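Cidade

Cestos de pão dividem clientela e gerência no café Karetti
Troca dos recipientes de mesa gerou 82 bilhetes na caixa de sugestões, dois deles sobre o pão

O café Karetti, que há anos serve a mesma broa de milho às mesmas pessoas, decidiu em agosto mudar uma coisa. Escolheu os cestos. A broa ficou como estava, o preço também, e o empregado da esplanada continua a chegar quando entende que deve chegar. Mas desde que os velhos cestos de vime foram retirados das mesas e substituídos por outros, de ratã sintético, a casa vive um período de agitação que não conhecia desde que tentou, por uma semana, servir o café em copo de vidro.

A encomenda foi feita à Hagedorn, armazenista de artigos para hotelaria, e chegou em duas cores: laranja e castanho-escuro. Ao todo, 115 peças, para uma sala que senta menos gente do que isso mesmo em dia de procissão. O gerente, Rüdiger Seidel, alemão de nascimento e minhoto por casamento, explica que o fornecedor fazia desconto a partir das cem unidades e que ele não é homem de deixar um desconto por aproveitar.

«Os antigos largavam lascas», diz. «Tive uma senhora que encontrou um pedaço de vime dentro da torrada e perguntou se era integral.»

Os cestos novos não largam lascas. São de fibra plástica entrançada, lavam-se à mangueira, segundo o catálogo, e podem ser empilhados, segundo o mesmo catálogo, embora o pessoal da copa tenha sobre isto uma opinião própria. Os laranja são baixos e retangulares, de bordo grosso e enrolado, num tom de tangerina que um dos clientes da manhã comparou a um colete de obras na estrada. Os escuros são de um castanho-chocolate que, com pouca luz, passa facilmente por preto, e o café Karetti tem pouca luz a partir das cinco da tarde. 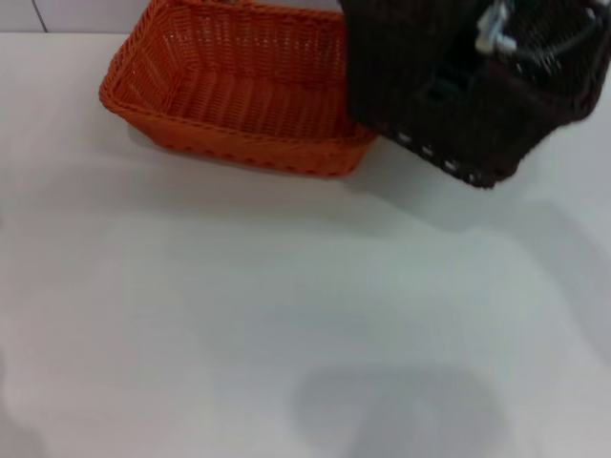 Os dois modelos em ratã sintético, laranja e castanho-escuro, que substituem os cestos de vime.

O problema, se é que se lhe pode chamar assim, começou com a distribuição. A ideia inicial era simples: laranja para o pequeno-almoço, castanho para o almoço. Durou quatro dias. Ao quinto, uma mesa de reformados que ocupa o canto junto à montra desde a abertura da casa recusou o cesto laranja com o argumento de que pão de mistura, em cima daquela cor, parecia doente. Pediram o castanho. Foi-lhes dito que o castanho era do almoço. Responderam que, nesse caso, esperavam pelo almoço, e esperaram, com um galão cada um, três horas e meia.

Seidel cedeu. A partir daí cada mesa passou a poder escolher, e com a liberdade de escolha vieram as fações. Os partidários do laranja, mais novos e em geral com pressa, elogiam a alegria da coisa. Os do castanho falam em dignidade. Há ainda uma terceira corrente, minoritária mas com boa caligrafia, que exige o regresso do vime e que assina os bilhetes com nome completo e número de contribuinte.

Os bilhetes são depositados numa caixa de sapatos com uma ranhura, colocada ao lado da máquina registadora. Até agora recebera sobretudo talões, pastilhas elásticas e um botão. Desde a chegada dos cestos entraram 82 papéis, que o gerente leu um a um e classificou por cor. Dois referiam-se ao pão, ambos para dizer que a côdea anda mais mole. Um pedia uma tomada junto à mesa do fundo. Os restantes tratavam do assunto.

«É de plástico e quer que a gente acredite que não é», lê-se num deles, em maiúsculas. Outro, mais conciliador, propõe que se forre o cesto com guardanapo de pano «e já ninguém vê nada». Um terceiro limita-se a um desenho, que Seidel interpreta como um cesto e a cozinheira como o próprio Seidel.

A questão dos guardanapos, de resto, merecia artigo à parte. Os panos antigos tinham sido cortados à medida dos cestos de vime, que eram redondos. Os laranja são retangulares. Um pano redondo dentro de um cesto retangular deixa os cantos a descoberto, e é nos cantos que se juntam as migalhas. A lavandaria Senus, que trata da roupa de mesa da casa, apresentou orçamento para 300 panos novos, debruados, e o número ficou em cima do balcão uns dias, virado para baixo, até alguém pousar nele uma chávena.

Por enquanto usam-se guardanapos de papel. Voam na esplanada.

Também a vizinhança comercial se pronunciou. A florista Flornix, duas portas abaixo, viu os cestos laranja e fez uma oferta por vários, para arranjos. Seidel vendeu-lhe 15, aliviado e com lucro, e durante uma manhã o caso pareceu encaminhado. À tarde os cestos estavam na montra da florista, cheios de suculentas, e à noite já se dizia na rua que o Karetti andava a servir pão em vasos. O gerente atravessou a rua para pedir que ao menos mudassem a disposição. Voltou com uma suculenta, oferecida, que está agora no balcão, dentro de um cesto castanho.

Na copa discute-se menos a estética e mais a arrumação. O pessoal começou por encaixar os cestos uns nos outros sem separar as cores, o que obriga a desfazer a pilha sempre que uma mesa manifesta preferência, ou seja, sempre. Passou depois a haver duas pilhas, mas a prateleira foi feita para uma. A segunda foi para cima do frigorífico das bebidas, de onde já desceu sem ajuda em hora de ponta, felizmente vazia. Estuda-se uma terceira prateleira. O carpinteiro foi contactado e disse que passava, sem adiantar o mês.

Quem come parece, apesar de tudo, comer o mesmo. O consumo de pão não se alterou, de acordo com as contas da casa, e o de manteiga subiu um pouco, o que a cozinheira atribui ao nervosismo. Ao balcão, onde o pão sempre foi servido em prato, a polémica é acompanhada com a serenidade de quem assiste de fora. «Prato branco», resume um frequentador que toma ali a sopa todos os dias. «Nunca me deu trabalho nenhum.»

Houve até quem aproveitasse a ocasião para levantar assuntos mais antigos. Numa conversa que começou nos cestos, e que o gerente teve a imprudência de conduzir de pé, no meio da sala, foram abordados o aumento da meia de leite, a cadeira que abana, o volume da televisão durante as missas e o desaparecimento, nunca esclarecido, do bolo de noz. Sobre o bolo de noz, Seidel prometeu informar-se.

Quanto ao destino do vime, as versões divergem. A gerência afirma que os cestos velhos foram para o ecoponto. Dois clientes garantem ter visto um deles em cima do armário do escritório, com faturas dentro, e um outro no quintal da cozinheira, a servir de cama a um gato. A cozinheira confirma o gato.

A mesa dos reformados, entretanto, organizou-se. Apresentou uma proposta por escrito, em duas folhas agrafadas, na qual se sugere que os cestos castanhos sejam reservados aos clientes com mais de dez anos de casa e os laranja aos restantes, «até prova de assiduidade». O documento prevê um período de transição e um regime especial para quem vem só à quarta refeição do dia, isto é, ao lanche ajantarado. Seidel diz que leu com atenção e que gostou sobretudo do agrafo.

A resposta oficial foi afixada ontem à porta, por baixo do horário. Mantêm-se as duas cores, à escolha do cliente e conforme a disponibilidade da copa. O pão continua a ser trazido à mesa sem custo adicional para quem pede sopa. Agradece-se que os cestos não sejam levados para a esplanada do lado, nem para casa, nem usados para guardar o lugar.

Ao fim da tarde, alguém tinha acrescentado a esferográfica uma pergunta sobre o bolo de noz.

A gerência recebe sugestões até ao final do mês, na caixa de sapatos ou diretamente ao balcão, de preferência fora da hora de almoço. O Karetti abre às sete da manhã.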